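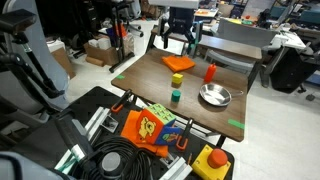

Häufige Fragen zum Spiel- und Kochtisch

Stand: 7. April 2018

Auf dieser Seite beantworten wir Fragen, die uns Eltern und Gruppenleitungen zum Spiel- und Kochtisch in der Parkelside immer wieder stellen. Was hier fehlt, beantwortet Orysia Kravets am Empfang.

Was liegt auf dem Tisch bereit?
Zur Grundausstattung gehören Bauklötze, ein kleiner Zylinder, ein Stofftuch, eine Metallpfanne mit Stiel und eine rote Quetschflasche. Dazu kommt ein bunter Bilderwürfel mit einem Bären auf einer Seite. Weitere Teile liegen in den Kisten im Regal und dürfen jederzeit dazugeholt werden.

Wie viele Kinder können gleichzeitig spielen?
Zwei, bei kleineren Kindern auch drei. Der Tisch ist rechteckig und nicht besonders groß. Wenn mehr Kinder warten, bitte nach 15 Minuten wechseln.

Ab welchem Alter ist das Material geeignet?
Wir empfehlen es ab drei Jahren. Jüngere Geschwister dürfen mitspielen, wenn ein Erwachsener direkt daneben sitzt. Die Klötze sind klein.

Darf die Flasche gefüllt werden?
Nein. Auch kein Wasser. Im Januar mussten wir zwei Tücher und einen Teppich reinigen lassen, seitdem gilt das ohne Ausnahme. Wer mit Wasser spielen möchte, kann im Sommer den Hof benutzen.

Ist die Pfanne echt?
Ja, sie ist aus Metall und hat einen dünnen Stiel. Auf dem Herd in der Teeküche hat sie trotzdem nichts verloren. Bitte achten Sie darauf, wohin der Stiel zeigt -- wenn er über die Tischkante ragt, bleibt man im Vorbeigehen leicht daran hängen.

Was bedeuten die grünen Klebestreifen?
Sie sind Markierungen für den Aufbau und sollen auf der Platte bleiben. Löst sich ein Streifen, bitte nicht selbst nachkleben, sondern kurz Bescheid geben. Normales Paketband hinterlässt Reste auf dem Holz, die wir nur schwer wieder abbekommen.

Womit wird die Tischplatte abgewischt?
Mit einem feuchten, gut ausgewrungenen Lappen. Danach trocken nachwischen. Scheuermilch und Glasreiniger sind für die Platte nicht geeignet. Das orange Tuch gehört zum Spielmaterial und ist kein Putzlappen.

Wie wird das Spielmaterial gereinigt?
Klötze und Zylinder mit lauwarmem Wasser und etwas Spülmittel, Pfanne und Flasche ebenso. Den Bilderwürfel nur abreiben, nicht einweichen. Tücher kommen in den Wäschekorb neben der Tür.

Muss am Ende alles weggeräumt werden?
Die Grundausstattung darf auf dem Tisch bleiben. Alles andere kommt zurück ins Regal: Geschirr nach unten, Klötze in die mittlere Kiste, Stoffe nach oben. Das Tuch muss nicht gebügelt oder besonders ordentlich gefaltet sein.

Kann man einzelne Teile ausleihen?
Ja, für höchstens 12 Tage. Tragen Sie sich bitte in die Liste am Regal ein. Der Bilderwürfel ist von der Ausleihe ausgenommen, wir haben keinen zweiten.

Ein Teil ist kaputt oder fehlt. Was nun?
Legen Sie beschädigte Teile in die Schale am Empfang und schreiben Sie einen Zettel dazu. Ersatz bestellt Ju-won Tak einmal im Monat. Bezahlen müssen Sie nichts -- Abnutzung gehört dazu.

Nehmen Sie gebrauchtes Spielzeug an?
Spielgeschirr aus Metall und einfarbige Holzklötze gern. Plüschtiere, Puzzles und alles mit Batterien leider nicht. Bitte vorher anrufen, Durchwahl 663.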